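Thursday, late

What a day! I came home with my ears still ringing from the relay cabinet and I want to get this down before I forget the order of it all.

Filip is the two-armed rig in the Trirkthorpe workshop, and for most of this week Filip has been pouring like a dream. Left arm takes the cup, right arm takes the bottle, tip, pause, tip back. We were on run 862 when it went wrong. I had my hand near the stop button out of habit, thank goodness, and then the right gripper just let go. No jolt, no warning on the screen, fingers wide open in half a second with the bottle 40 centimetres up. It hit the table on its shoulder, bounced (I had no idea it could bounce!) and went over the back into the cloth. Left arm carried on holding the cup out as politely as you please, waiting for a drink.

I hit stop. Hjalti Stougaard heard the clang from the corridor and came in already grinning, because he has been saying since April that the right side sounded odd on opening. He was right and I told him so, twice.

We put everything back to the start position, both grippers open, pink cup in front, bottle behind it on the right with its cap off, and tried again with nothing in the bottle.

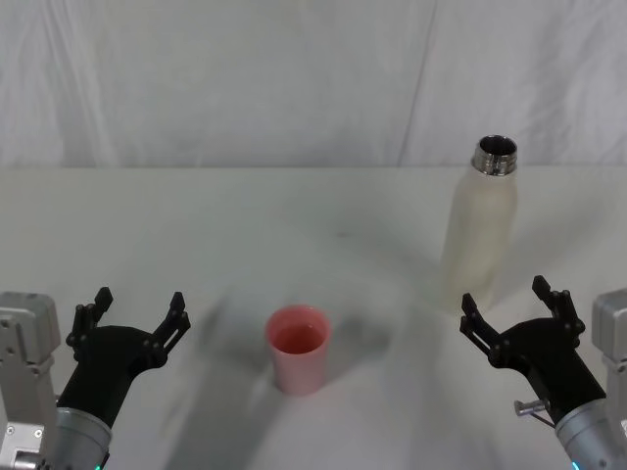
3 min read

It took 17 more goes before it dropped again, and by then we had the log running at full speed and caught it. Lovely moment! The grip force reading falls to zero for a blink, the controller decides the fingers must be empty, and it opens them ready for another try. So the arm was doing what it had been told. The reading was the rubbish part. Hjalti wiggled the cable where it goes into the right wrist and we could make the number vanish whenever we liked – I may have cheered.

The bit that bothers me is the rule itself. Somebody at Omham wrote it for picking up foam blocks, where opening up and trying again does no harm, and we copied it across without a second look. With anything held in the air it ought to stay shut and shout for help. I've changed it on our copy and written to them. The lights on the wrists were green all the way through, too, so I shan't be trusting those as a sign that all is well.

New cable is coming from Kotby. Until then there's no glass on the table, nothing hot, and I've moved my stool back a good arm's length (Filip's arm, I mean).

Bottle has a small dent on the underside. Must remember to ask Hjalti for his notes on the left wrist – same cable, same age, and I want it checked before we start the next batch.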